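Bench and Stores Assistant (part-time), Driston Repair Workshop

Last updated 30th October

4 min read

We are looking for someone who likes small parts, clean surfaces and knowing where the right screw is kept. If you have ever tidied a drawer that wasn't yours and felt better for it, please read on!

Driston is a shared repair workshop on the upper floor of the old Norkon building. People bring us hand tools, clamps, lamps, sewing machines, bicycle brakes, folding chairs, kitchen scales and all sorts of other things with hinges and jaws and moving bits, and we take them apart, clean them, put them right and send them home. There are six of us at the moment and we'd love to be seven. The workshop has grown quickly since the spring, the shelves have not kept up, and we've got to the point where a good pair of hands at the bench and in the stores would make a real difference to everybody's day.

What you would be doing

Most of the job happens at the long bench by the windows. You'd be setting out each item before the repairer gets to it, wiping it down, looking over the wearing parts (pads, bushings, pivots, springs) and writing up a job card. When the work is finished you'd check it again, pack it and put it on the collection shelf with its card. Mei-kuen Ng runs the bench and will work alongside you for the first few weeks. She's very patient and she draws wonderful diagrams on the backs of envelopes.

The rest of the time you'd be in the stores. We have 139 small drawers of fixings and spares, and some of them are in lovely order and some of them are a bit of a shambles. Siu-ming Lau began relabelling them over the summer and got as far as the washers. We would like the whole lot finished by the end of November, with a stock list that anyone can follow, and after that it's a matter of keeping it going, topping up, and telling Kam-wah Mok when we're running low so that he can put in the order with Ditberg.

You'd also help get the room ready for our evening mending classes. That means clearing the benches, putting out trays and lamps, and sweeping up afterwards. The classes are a cheerful business and you're welcome to stay and join in without paying.

What we'd like from you

Care with small things is the main one. A lot of what we handle is worn or scuffed and it still has years left in it, so we need someone who will look closely and write down what they see, even when it's only a scratch or a screw that doesn't match its neighbour. Clear handwriting helps a lot. You should be happy on your feet for much of a shift and able to lift a full parts crate on to a waist-high shelf (we have a trolley for anything heavier).

You don't need a qualification or any experience in repairs. Chun-yin Liao came to us from a bakery and now does nearly all our clamps and presses. If you've worked in a shop stockroom, a library, a school kitchen or a theatre props cupboard, you'll probably recognise a good deal of the work, and we'd be very glad to hear about it in your letter.

Hours and pay

The post is 12 hours a week, split over three shifts, and we can be flexible about mornings or afternoons. Pay is £13 an hour, with paid holiday and tea that never stops. We provide an apron, gloves and eye protection. Step-free access is by the lift on the Chien Street side, and the bench can be raised or lowered.

There's also a training allowance of £1,000 in your first year, to spend on a course you choose with us. Last year's went on metal finishing and the year before's on upholstery, and we'd be delighted to see it go on something completely new.

How to apply

Please send us a letter of no more than two sides telling us a little about yourself and about something you've mended, sorted or looked after. Photographs are welcome but not needed. Address it to Tzu-hsuan Poon at the workshop, or hand it in at the counter during opening hours. We don't need a CV at this stage.

We'll invite people in for an hour at the bench instead of a formal interview, so wear something you don't mind getting grubby. You'll be given a tray of parts to sort and a job card to fill in, and there will be plenty of time for questions.

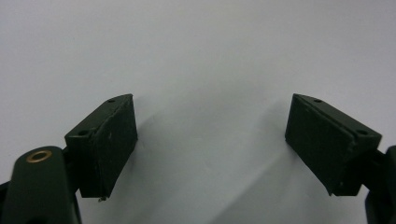 Travel costs for the bench hour will be paid back on the day, so please keep your ticket. If you'd like to see the workshop before you write, call in and ask for Tzu-hsuan.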